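Anddale Games Room — Equipment Gallery
Updated December 28, 2019

The gallery covers the boards and sets kept in room 301. Boards are stored rolled, in tubes, and laid out on the tables as needed. Each entry gives the item and any remarks on condition. The room holds 40 sets in all; the older ones, from the Tsao order, are listed on a separate page.

Roll-up mats replaced the folding boards in April. They take less shelf space and wipe clean, but the edges hold a curl after storage. Unroll the mat face down for 5 minutes before setting up.

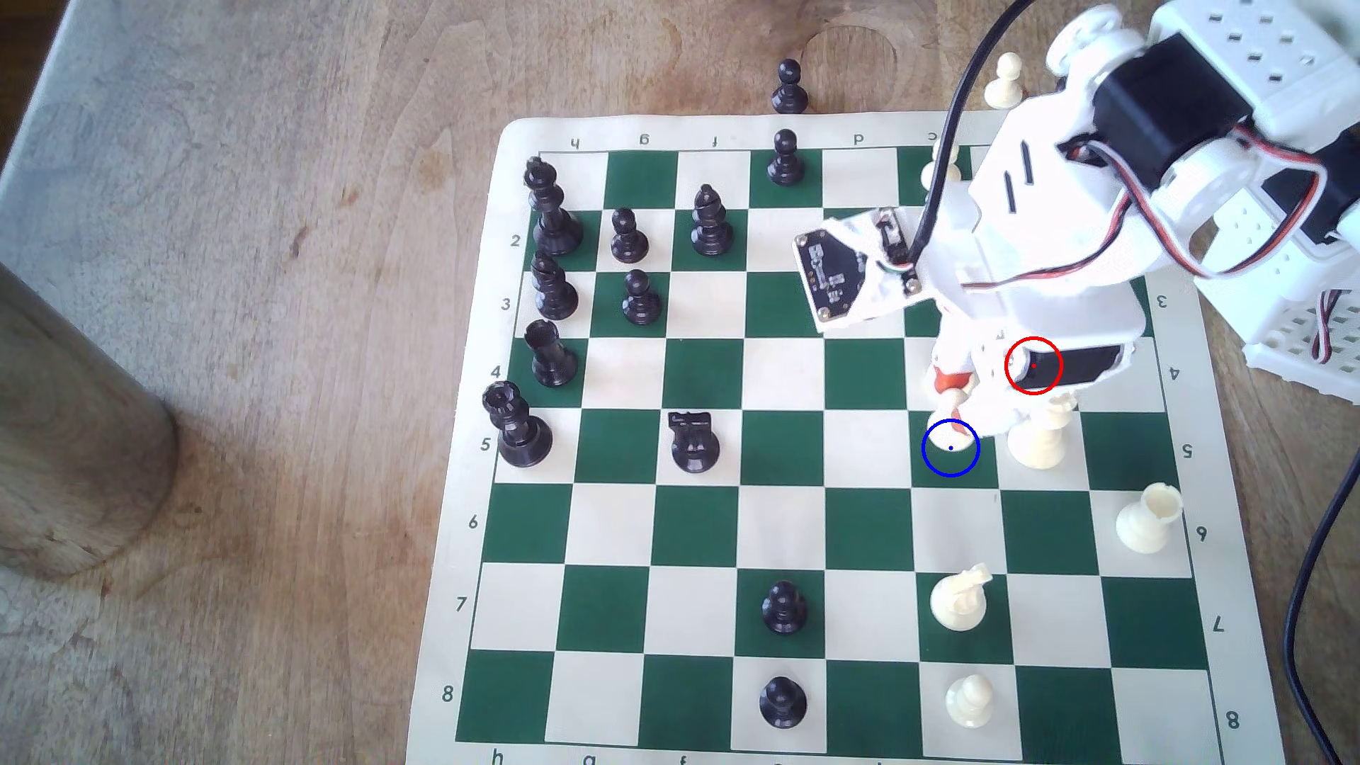

Green-and-cream roll-up mat on a light wooden table, position in play. Coordinates are printed along the border. Some curl and wrinkling near the edges.

Mats are supplied by Ureck and pieces by Nudis. The two are ordered separately, so check that the base of the king fits the square with room to spare. Captured pieces go on the table beside the mat — not back in the bag — until the game is over. Report missing pieces at the desk. Replacements ship in 3 weeks.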